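Rechercher sur le site OK Tous les articles

Décembre - par la rédaction de Gremon

Chaussures et sols mouillés, trucs en vrac

Saison de la boue, on y est. Papier journal dans les bottes, bien tassé, à changer au bout de 2 heures sinon ça sert à rien. Jamais contre le radiateur, le cuir craque. Sel de déneigement sur le daim : vinaigre blanc coupé d'eau, chiffon, on tamponne. Pas frotter!

Paillasson - un dehors, un dedans. Celui de dedans passe à la machine, cycle court, sans adoucissant. Lacets dans un filet avec.

Carrelage de l'entrée : savon noir, une cuillère par seau, pas plus. Si ça colle c'est que vous en avez trop mis, rincez à l'eau claire.

Odeurs : bicarbonate dans les baskets le soir, on secoue le matin. Marche aussi pour les sacs de sport.

Commentaires (4)

cloststead : le journal ok mais le papier glacé non, ça boit rien du tout

Thevar : et pour le parquet, le savon noir ça passe ?

Gremon : oui mais serpillère bien essorée

dristel : merci pour le sel, bottines sauvées

Ajout du soir, pour la poussière dans les étages. Toujours commencer en haut, sinon elle retombe sur ce qui est deja propre. Palier en bois : aspirateur brosse douce, dans le sens des lames. Rambarde en métal noir comme sur la photo, ça marque vite - microfibre à peine humide, puis un coup de sec, surtout dans les courbes. 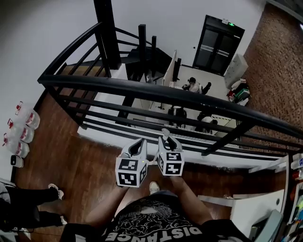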